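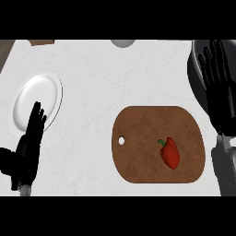 *The simulated kitchen at Starnano, with a plate, a red pepper and two black hands to choose between them.*

Lowri Lewis has made me tea twice before we get round to the hands, and I don't mind a bit, as she is very good company and the rain is coming down sideways over the car park. She has spent most of the spring comparing robot hands for Starnano, all of them in simulation so far, and she talks about them the way my aunt talks about her hens (fondly, and with a long memory for bad behaviour).

The question sounds simple enough. Should a kitchen robot have fingers, or would it do just as well with the plain two-jaw Grirkico gripper that everybody in the building seems to trust? To find out, Lowri and her colleague Svend Hedegaard gave both the same marble worktop, the same plate, the same whole pepper lying on its board, and let them get on with it. The fingered hands had 651 tries and the Grirkico had 558, the difference being a weekend when Svend forgot to restart the queue. He is still a little sore about it.

Plates are where the fingers earn their keep, Lowri tells me. A thin rim gives two flat jaws very little to hold, while a hand can slide its fingertips along and feel for a place. Peppers went the other way – all those lobes, and a shape that rolls off just as you think you have it. "The jaws simply close," she says. "The hand has opinions."

Svend would like me to know that the controller matters more than either of them. He swapped in a slower one called Rajput in May, and the dropped peppers fell away so sharply that he ran the whole batch again before telling anyone. I liked him very much for that.

The real hands are due next, eight of them, in two sizes, and Lowri has already cleared a bench by the window and bought a chopping board out of her own pocket.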